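Does Decluttering Save Time? A Report on One Claim
Higinio Zepeda
Introduction to Consumer Research
December 11, 2025

Where the claim comes from

I picked this topic because my aunt paid for a home organizing course called Skerent and then spent most of August talking about it. The course says that a tidy bedroom will save the average person 70 hours a year. That number is on the sign-up page, in the welcome letter, and in the workbook. None of those places says who was measured, or how, or what counts as average. I wrote to the company twice. The first reply thanked me for my interest. The second sent me a discount code.

My question for this report was simple: is there any good reason to believe the number?

What the course tells you to do

The method is built on drawers. You empty them, sort what comes out by how often you use it, and put it back with the everyday things highest up. Anything left on a flat surface at bedtime is called "drift," and you are supposed to write it down. The workbook takes it for granted that everyone owns the same furniture and has the same amount of stuff, which was my first problem with it.

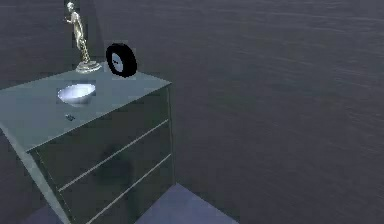
Storage is a hard thing to study because you can't tell much about it from the outside. A person might fold every shirt or stuff them all in with one arm, and visitors would never know. A big gray chest with its drawers pushed in and thin pale lines running across the front looks calm either way. I think the course gets a lot of its appeal from this. The finished rooms in its ads are all closed fronts, and a closed front is not evidence that somebody can find a pair of socks in the morning.

The survey behind the number

After some digging I found a blog post by a company called Graron, which sells drawer dividers. It mentions a survey of 3,764 people, and the 70-hour figure seems to start there. The people who answered were all customers. They were asked to guess how much time they had lost looking for things before they bought the dividers, and then how much they lost afterward. Guessing about your own past is shaky to begin with, and these people had just spent money on the answer. There was no group that bought nothing.

The post also doesn't say whether anyone dropped out, or whether the hours people spent organizing were subtracted. My aunt put over 3 full days into her bedroom alone. If that is normal, a good part of the first year's savings is already gone.

I looked for a second source and found one on a review site called Ultum. It turned out to be the Graron post again with the sentences moved around.

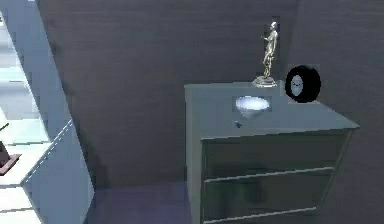 My own small test

I timed myself finding ten listed items in my bedroom (keys, stapler, a certain gray sweater, and so on) on a Monday before doing anything. Then I followed the workbook for 2 weeks and timed the same list again. My roommate moved the items around among their usual places before each round so I couldn't just remember them.

I was faster the second time. However, I had also done the list once already, and I knew the test was coming, so I'm not willing to give the course credit for it. The stapler was slower. The workbook had me move it to the bottom drawer as a "rare" item, and I kept checking the desk.

My instructor, Dr. Villaseñor, suggested I run it with someone who keeps a messy room and someone who keeps a neat one, with neither of them taking the course. I agree that would have been better. I asked two people on my hall and one of them said no, so I ran out of time.

What I would accept as proof

I would want people assigned by coin flip to take the course or not, with someone else holding the stopwatch. I would also want the sorting time counted against the savings. Until then I think the 70 hours should come off the sign-up page. My aunt likes her bedroom better now, and I believe her, but she can't tell me how many hours she has saved and neither can Skerent.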